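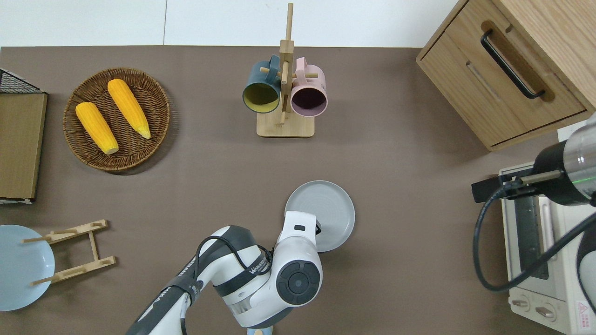 Head camera, left arm on the gray plate. Mug tree, corn basket and oven all inside the view.

Search this notebook Go

Plate task, grasp switching and the release check
May, posted 4:40 pm by the bench software desk, Trosville

Spent the day on the plate-to-rack task. The arm motion is fine for now. What I wanted to sort out is the part of the stack that decides whether the gripper has the plate, because the planner has been acting on the wrong answer and then doing sensible things from a bad starting point.

Background for whoever picks this up. The task runs as a small state machine in Endance: approach, close, lift, carry, place, open, retreat. Each state has an exit condition. The old exit condition for "close" was finger width only. If the fingers stopped closing before the fully shut value, we called it a grasp. That works for the mugs, which are thick enough at the handle that the width reading is well away from shut. A plate rim is thin. The width reading with a rim between the fingers is so close to the shut reading that the threshold sits inside the noise, and a small change in temperature or finger wear moves it to one side or the other.

Went back through the logs from the last tuning session, 900 close events in total, mugs and plates together. Plotted width at the end of close for both. The mugs make a clean bump by themselves. The plate rims and the empty closes overlap. No threshold will separate them, so I quit looking for one.

New check uses two signals:

- Motor current held over a short window after the fingers stop. Empty closes settle to a lower value than closes on a rim.
- Plate pose from the head camera before and after the first bit of lift. If the arm goes up and the plate ellipse doesn't change, we don't have it.

The second one costs time but it is the one I trust. The lift is kept small on purpose so that a missed grasp leaves the plate where it was and approach can run again from the same pose estimate.

Fixed camera view is useful for checking this by eye, since the head camera looks down on the plate and the tilt is harder to judge from there. From the side the rim grasp and the small lift are easy to read, with the right arm parked high and out of the way.

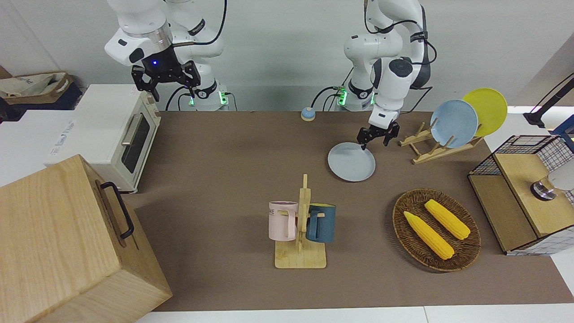 Perception notes

The plate detector is the Birus segmenter with our own head on it, fine-tuned on 3000 labeled crops. It gives a mask, we fit an ellipse, and the ellipse plus the known table height gives a pose. Things seen today:

The gray plate on the brown mat has low contrast along the near rim. The mask gets ragged there and the ellipse comes out a little short. Fitting only to the far two thirds of the contour is better. Turned that on as the default.

The light blue plate at the left is partly out of the head camera's view, so its ellipse is fitted to a fragment. The fit still returns a confident number, and it shouldn't. Added a test: if the mask touches the image border, the pose is marked partial and the planner may not choose that plate as a grasp target. It can still be used as an obstacle.

The small light blue thing near the bottom of the view was once picked up as a plate. Size filter on the ellipse removes it. I would rather have this in the training data than in a filter, so it goes on the list.

The arm masks part of the plate during approach. We were re-estimating the pose on every image up to contact, and as the gripper covered more of the rim the estimate slid toward the uncovered side. Now the pose is frozen once the gripper mask and plate mask come within 25 pixels of each other. After that we go on arm kinematics alone. When the gripper and plate masks separate again, estimates resume.

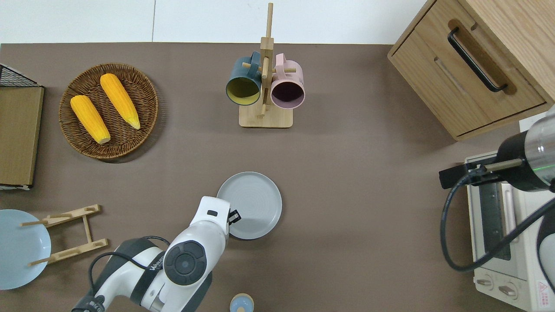 Plate flat on the table, gripper pointing at it, right arm over by the oven.

Planner changes

The right arm has no job in this task, but it still counts in collision checking. Its parking pose over the toaster oven put the wrist close enough to the oven front that the checker sometimes refused the first plan, and the fallback plan swung the left arm wide around the mug tree. The wide path is legal but slow, and it passes nearer to the hanging mugs than I like. Two changes: the checker now uses the measured oven box in place of the padded one from the old scene file, and the mug tree has a keep-out cylinder that includes the mugs. Before this the cylinder covered only the post and base, as if nothing hung from it.

The black cable on the right arm isn't in the model at all. The checker knows about links, not cables. For now I have added a fat capsule below the wrist. Crude, but it stops plans that would put the left gripper through that space.

Also changed the order of the approach. The gripper used to come straight in at rim height. It now goes to a point beside the plate first, stops, and then makes a short straight move onto the rim.

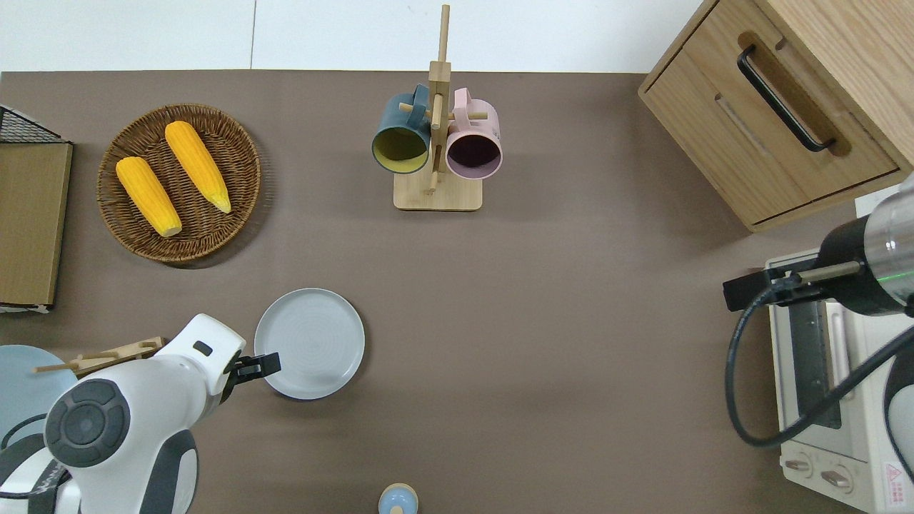 The stop lasts 7 control cycles, which is enough for the velocity estimate to settle, so the current window starts from a clean baseline. Shorter stops left a tail from the approach in the current signal and the check read it as contact.

Replayed the old logs through the new close check offline. The cases I had marked by hand as empty closes on plates are all caught. A few good rim grasps are now called misses, which I can live with, because a false miss only costs another approach. Carrying nothing to the rack costs the whole cycle and then the place state waits for a contact that never comes.

Release has the same problem in reverse and I have only half fixed it. "Open" exits on finger width, which says the fingers are apart and says nothing about whether the plate stayed put. The pose comparison should work there too, but the rack slats break up the mask when a plate is standing in it, and the ellipse fit isn't meant for a plate seen nearly edge on. Needs a different fit or a plain before/after mask overlap. Will try the overlap first.

To do:

- Mask overlap check for release, on rack poses only
- Move the size filter into training data, label more of the small blue object
- Proper cable model, or at least a capsule that follows the wrist angle
- Scene file: remove the old padded oven box so it doesn't get loaded by mistake
- Merge the Rimkutė branch of the log viewer, it has the current plot and the head camera view on one time axis
- Ask for the close check to be run on the yellow plate too, all the tuning so far is on gray

Config is saved under the bench folder as plate_close_v2. The old one is still there if the mug task needs it.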